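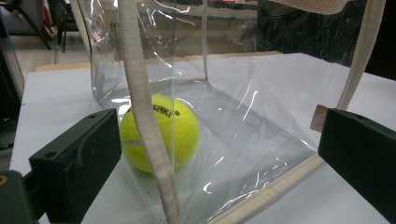
透明的东西最难办，Colin Nuttall在开放日上先讲的就是这一点：反光随视角变化，深度估计在薄膜上时有时无，袋子本身又会变形，三件事叠在一起，任何一件单独的解法都不够用。

他所说的“透明的东西”，是Rovik实验室当天演示的对象之一：一只敞口的透明塑料手提袋，配米色织物提手，里面放一只黄绿色网球。任务分两种，一种是隔着袋壁判断球的位置，从袋口取出；另一种是连袋带球整体移动。两种任务都先由人手持夹爪完成，记录腕部视角的图像与夹爪开度，再用这些数据训练策略，最后部署到机械臂上。

Rovik的实验室设在Hamville一栋旧厂房的二层，开放日定在2023年10月3日，上午参观数据采集区，下午看机械臂运行。采集区的布置很简单，白色桌面，顶部照明，没有遮光帘。Nuttall的解释是，如果采集时把高光都消掉，策略到了普通房间里就会失效，所以灯光不作特别处理，只要求操作者在每段录制之间改变袋子的朝向。

手持夹爪由两根相对的深绿色指块构成，相机装在夹爪上，视野里始终能看到指块。这一安排便于把人手采集的数据迁移到机械臂：两边的末端外形一致，相机与指块的相对位置也一致，策略看到的画面差别较小。代价是操作者必须习惯以夹爪代手，动作不能太快，转腕幅度也受限制。新操作者上岗前要先录58段练习数据，练习数据不进入训练集。

正式数据方面，手提袋任务每种起始摆放录200段，全部任务合计以1,000段为一个批次。批次完成后由软件Skoment做初筛，剔除定位丢失、夹爪离开视野过久以及任务未完成的片段。最近一个批次剔除了289段。负责数据质量的Oriana Huenchumán说，其中比例最高的一类是定位丢失，多数发生在镜头贴近袋壁的时候。薄膜上的亮斑会随镜头移动而移动，特征跟踪把亮斑当成固定点，轨迹随即漂移。目前的处理办法是在近距离阶段提高惯性测量的权重，并对漂移超过阈值的片段整段弃用，不作修补。

提手是另一个难点。织带从袋口垂下时可能挡在球的前方，遮住球面的一部分；夹爪伸入袋口时，又容易先碰到织带。Huenchumán的团队试过把提手固定在袋外，成功率有所上升，但策略换到未固定的袋子上便不知如何应对，于是恢复为任意摆放。标注规范现在只记录提手是否遮挡目标，不再记录具体形状。

下午的演示使用一台桌面机械臂，控制软件来自合作方Hallgrímsson。第一轮取球顺利，夹爪从袋口垂直下降，在接近袋底处闭合，提起后放入旁边的托盘。第二轮把袋子转过一个角度，机械臂下降途中两次停顿，重新调整后夹住了球，同时也夹住了一层袋壁，袋子被带离桌面。现场工程师按下停止，手动复位。第三轮恢复正常。

有参观者问，为什么不加力传感器来识别夹到薄膜的情况。Nuttall答，薄膜太薄，夹住一层与夹住球之间的力差落在噪声范围内，单靠指端力值难以区分；提起之后的重量变化可以区分，但那时袋子已经离桌。实验室正在试验的做法是在闭合之后加一小段横向微动，观察袋壁是否跟随，再决定提起还是松开。这一动作会延长单次循环时间，尚未并入当天演示的版本。

整袋移动的演示放在最后。夹爪从两侧收拢，抓取袋身上部，平移后放下。球在袋底滚动，使重心偏移，袋子落下时略有倾斜。该任务的验收标准只规定袋底完全接触桌面且球仍在袋内，对倾斜不作要求。按Rovik的计划，下一批次将加入装有两件以上物品的袋子，采集工作仍在10月内开始。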